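Ticket 148 - Clearance and keep-out rules, hand-held gripper station
Opened by Eugeniusz Tokarz, 30 September 2018
Project: Pruvine
Status: open

Issue: Operators are starting approaches at the desk before the area check is signed. Checklist item 13 requires the work surface to be listed by object before the gripper goes over the edge. The last log has no list.

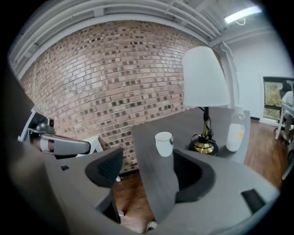

Gripper at the table edge, cup and lamp on the surface.

Finding 1: The cup stands near the front left edge, close to the tip of the center plate. The lamp cord is coiled at the base. The Plitell procedure says cords stay outside the approach path - it does not say how far outside. Request a number from Malachy Mac Carthaigh.

Finding 2: A bottle partly filled with white liquid is on the same surface. Open or closed, liquids have to be entered on the list under item 13.

Action: hold new approaches until the list is filled in.

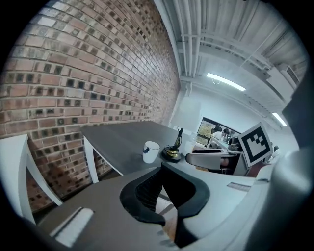
Gelell, October

Update from M. Mac Carthaigh: Cord distance will go into revision 3 of the procedure. Until then, treat any cord on the desk as inside the path.

Marker rule also reviewed. The square marker is tilted and there are people in the room beyond the desk. Rule 122 allows a tilted marker if the angle is written down at setup. It does not cover people in the background, so the area check has to. Text for that is with Hegde for review.

Ticket stays open pending revision 3.

Contact: Pruvine support desk | Copyright 2018 Pruvine | Back to top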